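Laundry! Where does the dirt go?

You drop a muddy shirt in the wash. It comes out clean. OK so where did the mud go? Did it disappear?

Nope. Dirt can't disappear. It just moves. Washing clothes is really a big moving day for dirt, and the water is the truck.

Let's go fast, there's a lot to get through.

What is on your clothes anyway?

More than you think. Even a shirt that looks fine has stuff on it.

Sweat. Mostly water and a little salt. Comes out easy.
Skin flakes. Tiny, tiny bits of you. Everybody drops them, all day long.
Oil. Your skin makes it. So does pizza, sort of.
Dust, grass, mud, paint, jelly. You know where those came from.
Germs. Way too small to see. Some of them eat the sweat and make smelly stuff, and that's the sock smell.

Sweat by itself hardly smells at all! It's the germs having lunch.

Why water isn't enough

Water is great at salt and sugar. Drop a sugar cube in a glass, stir, gone. (Not gone! Moved. Remember.) So spilled lemonade washes out with plain water most of the time.

Oil is the problem. Oil and water don't mix. Pour a spoon of cooking oil in a glass of water and look. It floats in a blob on top. Stir it as hard as you want. Wait a minute. Blob again.

So if you have a greasy spot on your sleeve and you only use water, the water slides right by. The grease stays put, and it holds onto dirt too. Like glue.

Soap to the rescue

Soap is made of bits way too small to see. Each bit has two ends. One end loves water. The other end can't stand water but loves oil.

Think of a tadpole. The head sticks to water. The tail sticks to grease.

When soap gets near a greasy spot, all the tails poke into the grease. The heads stay out in the water. More and more tadpoles pile on till the grease is wrapped up in a little ball, heads out, tails in. Now the water can carry the ball away. Scientists call that ball a micelle. Say it like "my sell".

Laundry detergent isn't quite the same as bar soap but it does the same trick. Some kinds also have enzymes, which are helpers that chop up food stains into smaller peices. Grass, egg, gravy. Chop chop chop.

Shake it up

Soap needs help. You have to move the cloth around so the water gets pushed through all the little spaces between the threads. Long ago people did this with rocks in a river, or a big stick in a tub. Hard work! In a story we read at school about a mountain town called Vurkberg, the whole street washes sheets together one morning in December, and everyone's hands turn red from the cold. Brr.

A washing machine does the shaking for you. Some have a drum that lifts the clothes up and lets them flop down. Flop, flop, flop. That flop is what pushes the water through.

Then comes the rinse. Clean water in, soapy water out, and all those little dirt balls go down the drain.

Then the spin. The drum goes super fast. The clothes get pressed against the sides and the water flies out of the holes. Same reason you get pushed to the side of the car when it goes around a corner.

Holes and folds

Holes are a big deal in laundry. Drums have them. Lots of baskets have them. Air goes through, so things don't get so stuffy inside. Folds are the oppsite. Air can't get in very well, and a thick, scrunched-up bit of wet cloth dries last.

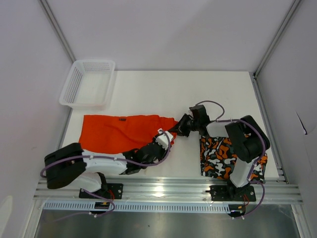
The basket at the back has walls of fine mesh, all tiny square holes.

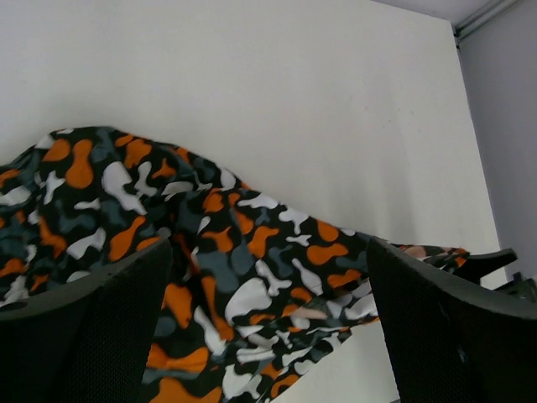 How clothes dry

Water is always trying to leave wet cloth. Little bits of it hop off into the air. It's called evaporation. Three things make it go faster.

Warm air. Warm water bits have more energy, so more hop off.
Moving air. Wind carries the damp air away and brings in dry air.
Space. A shirt hung flat has lots of outside. A shirt in a lump has not much.

A dryer uses warm air and moving air, and tumbling makes the space. A clothesline uses sun and wind and costs nothing.

Clothes can even dry when it's freezing out! They go stiff like cardboard first, then the ice turns slowly into water vapor without melting. Weird but true.

Try it: the lump test

You need:
2 old washcloths, same size
a bowl of water
a clothes hanger
a plate

1. Get both cloths soaking wet. Squeeze them out the same amount.
2. Hang one on the hanger, nice and flat.
3. Scrunch the other in a ball. Put it on the plate.
4. Guess which one dries first. Write it down.
5. Check every hour. Feel the middle of the ball too, not just the outside.

Ours took about 7 hours on the hanger. The ball was still damp at bedtime. Yours might be different, depends on your house.

Sorting, real quick

Why do grown-ups make piles? Color, mostly. Some dyes let go in water, and dark ones can turn your white socks gray or pink. New dark things are the worst for this, so wash those with other dark things the first few times.

What about a print with dark AND light on it? Go with the dark pile and use cold water. Cold water helps the dye stay where it is. And check the tag. The tag always wins.

Also check pockets!!! One tissue in one pocket = white fluff on everything. Crayons are even worse, they melt in the dryer.

Words to know

Detergent: a cleaner that works like soap.
Enzyme: a helper that chops up stains.
Evaporation: when water turns to vapor and goes into the air.
Micelle: a tiny ball of soap with grease inside.
Dye: the stuff that gives cloth its color.

Next week: why do wool sweaters shrink? Bring an old one if you're allowed. Ask first!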